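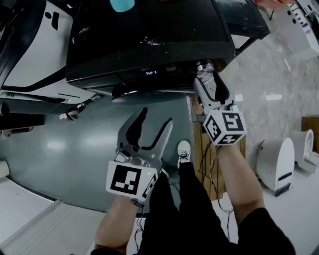 Our project compared two finger designs for the hand-held grippers, named Trolldale and Mudgway. Sanne Verbruggen and I planned 50 trials per design. The marker cube on each gripper has to stay in the camera's view, and that gets harder with the right one reaching up to the underside of the black machine — the left can stay low and open.

Trolldale held small fittings better. Mudgway was easier to line up, but we dropped 6 trials from its set when tracking was lost.

The ribbed pads meet in a V, so thin parts need to go in near the middle.
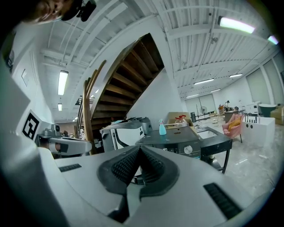 Next steps

Repeat the set in December with softer pads.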